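From: Lyle Doucet
To: worktops list
Date: June 4, 2026
Subject: Re: Oil or hardwax on a jointed top, and what to do about movement

I have been away and am only now catching up on this thread. The original question was about finishing, but I think the finish is the smaller half of it, so I shall deal with movement first and come to the oil afterwards.

Two of light wood tops:
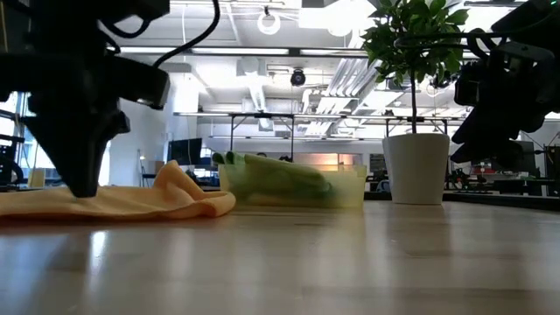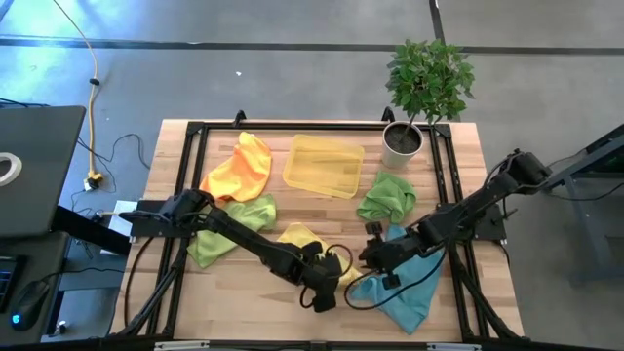 The earlier message, trimmed to the parts I am answering:

> We have a beech top from Grotholm, glued up from short staves, 3000 mm
> long, going against the back wall of the utility room. The supplier's
> sheet says to oil all faces before fitting. My neighbour says one coat
> of hardwax on the upper face is plenty and that the underside never
> needs anything. He also fixed his straight down to the cabinets with
> screws through round holes, and it has been fine for two years. Is the
> slotted bracket business really necessary? And what grit should I stop
> at before the first coat?

Taking the fixing question first. Staves running the length of the top will hardly change in length between summer and winter, and for practical purposes you can ignore it. Across the width is another matter. Beech is one of the livelier timbers in this respect. On a top 600 mm deep you should allow for several millimetres of seasonal change in an ordinary heated house, and more in a utility room with a tumble dryer that vents badly. Gluing up from narrow staves evens out the cupping, but it does very little to the total movement, as the grain direction is the same all the way through.

Round holes at the front rail and round holes at the back rail mean the timber has to find that movement somewhere. Either the screws bend, the carcass racks slightly, or a glue line opens. Two years without trouble tells you that your neighbour's room is fairly steady, or that his screws are thin. I would fix firmly along the front edge, so that the overhang stays where you put it, and use slotted brackets at the back with the slot running front to back. Set the screw in the middle of the slot if you are fitting in spring or autumn. Use a washer, and tighten until the bracket just grips. Leave a gap at the wall and cover it with an upstand that is fixed to the wall only.

On the finish. The supplier is right about all faces. An unsealed underside takes up moisture faster than the oiled upper side, and the top will cup. The underside does not need to look good, and two thin coats will do. Pay more attention to the end grain and to any cut-out for a sink, where I would put on four coats and let each one cure fully. Most of the failures I have been asked to look at began at a sink cut-out which had been sawn on site and left bare under the sealant.

On oil against hardwax: I have used both, and the difference is mainly in repair. Cikelar hardwax is what I put on my own top in March. It gives better resistance to standing water in the first months, but a worn patch has to be sanded back and feathered in, and the edge of the repair can show for a while. Plain Danish oil needs more attention in the first year, though you can rub more on at any time with a cloth. In a utility room, with bottles of detergent standing about, I would lean towards hardwax. Near a hob I would go with oil.

Grit: work through the grades, vacuum between them, and stop well short of polishing. The makers of hardwax generally want a coarser surface than people expect, and if you go as fine as 400 the wax has little to key into and tends to sit on top. Read the tin. For denibbing between coats a 300 or 320 sheet is fine, used lightly and by hand.

One correction to something said further up the thread. The old Begay brackets were described as slotted, but the ones in my box have a slot running along the bracket and a round hole at the other end, so it matters which way they go on. Gretbridge sell a plain steel one which is slotted in both directions and saves thinking about it. I paid 94 pence each.

Last thing: oily cloths. Lay them out flat, outdoors, until they have gone stiff, or put them in a lidded metal tin with water. Do not leave them in a heap or push them into the bin — linseed-based finishes give off heat as they cure, and a balled-up cloth can catch fire hours later.

If you post the depth of the top and the width of the sink cut-out I can suggest where the brackets should go.

Lyle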